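Informe de seguimiento n.º 2
Proyecto del taller de robótica de Fokstead
Entidad financiadora: Moviva
Fecha: 4 de febrero de 2018

1. Situación general

El taller sigue el plan aprobado, con un retraso en la parte de programación que se explica en el apartado 3. El grupo de alumnos se mantiene respecto al informe anterior. Las sesiones se hacen por la tarde, después de las clases, en el aula de tecnología.

El objetivo del curso no ha cambiado: que los alumnos preparen una pinza capaz de abrir un mueble pequeño, coger un objeto ligero y dejarlo en una balda, y que presenten el trabajo en la muestra escolar de Tremcombe.

2. Trabajo realizado

Montaje. Las dos pinzas de mano están terminadas. La primera versión de los dedos resbalaba con los tiradores y se rediseñó. Los alumnos prepararon los planos nuevos y repitieron la impresión de las piezas que no encajaban. También se cambiaron los tornillos de la base, que se aflojaban con el uso.

Recogida de demostraciones. Cada equipo maneja la pinza a mano y graba la tarea completa. Hasta la fecha hay 254 grabaciones guardadas, de las que 50 se han descartado por estar incompletas o por perderse la referencia de los marcadores. El criterio para descartar lo redactaron los propios alumnos y se adjunta en el anexo B.

Cuaderno de equipo. Los 5 equipos llevan un cuaderno con lo que hacen en cada sesión. Dos de ellos van atrasados y se les ha pedido que lo pongan al día antes de la próxima revisión.

3. Incidencias

La licencia del programa Sial llegó más tarde de lo previsto y el bloque de programación empezó con retraso. Mientras tanto se adelantó la parte de montaje, por lo que las horas no se han perdido, pero el orden de las unidades ya no coincide con el de la memoria inicial.

En las primeras grabaciones los resultados variaban mucho según la hora del día, porque la luz de la ventana daba de frente en la zona de pruebas. Se colgaron telas negras a los lados y desde entonces las grabaciones son más parecidas entre sí.

4. Zona de pruebas

Se trabaja con un armario blanco de dos puertas, con un cajón arriba y baldas dentro. El fondo y la cara interior de las puertas llevan pegatinas de formas distintas. La secuencia de trabajo es siempre la misma: abrir las dos puertas, recoger el objeto del suelo y colocarlo en la balda indicada.
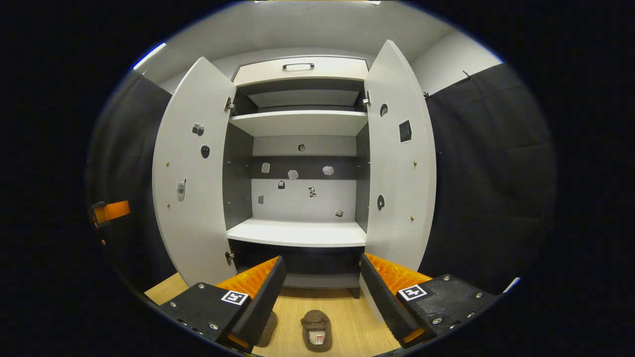
La parte más difícil para los alumnos sigue siendo la aproximación. Tienden a acercarse demasiado rápido y a cerrar los dedos antes de tiempo – sobre todo con objetos blandos. Se ha añadido una sesión de práctica sin grabar para los equipos que la necesiten.

5. Gasto

De los 2000 euros asignados a material se ha pagado el filamento, la tornillería, las almohadillas de los dedos y las telas. Queda pendiente la factura de las tarjetas de memoria. No se prevé superar la partida. El desglose va en el anexo A.

6. Próximos pasos

Terminar las grabaciones durante febrero, revisar las que están sin etiquetar y comenzar las pruebas del programa con los datos propios. Se solicita a Moviva autorización para pasar al bloque de programación las horas de montaje no utilizadas – el total no varía.

Anexos: A, gastos. B, criterio de descarte.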